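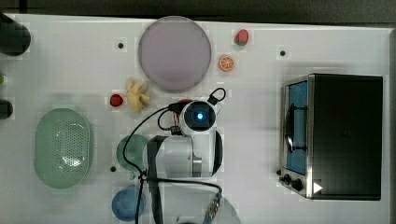 Headset Room Check, Carnley Demo Space
Checked by: Kyriaki Galanis
Month: July

1. Face pads wiped and dry
OK. The pad on headset 3 is starting to peel on the left side. Order a spare.

2. Lenses free of scratches
OK on all but the Lavo unit. Light scratch near the bottom of the right lens, not in the line of sight. Leave in use, look again next month.

3. Eye spacing dial turns and holds
Fail on one headset. The dial slips back after a few minutes, and two visitors said the picture went blurry. Taken out of use, tagged, put on the repair shelf.

4. Batteries
No swelling. One pack ran hot on the charger - moved it to the metal box and told Themis Kalogeropoulos. Do not charge it again until he has looked at it.

5. Floor area clear
Tape line redone. The corner by the door still had a cable across it when I came in. Cable clipped to the wall.

6. Display settings
All units should run at the rate set in the Fillemo app. One had dropped to 60 after the update. Set back and restarted.
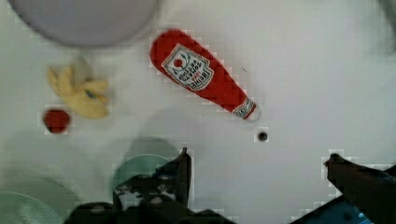 The same update also turned off the boundary warning on that unit, so check both settings after any update. I have added a line for this to the sheet.

7. Session limit posted
Sign is up but faded. Needs a reprint in larger type. Staff should still say out loud that anyone who feels dizzy can stop at once.

8. Seating for visitors who feel sick
Two chairs, both steady. Water on the side shelf.

Still open: dial repair, hot battery, new sign. Chatzigeorgiou has quoted 50 for the dial, parts included. Themis to approve.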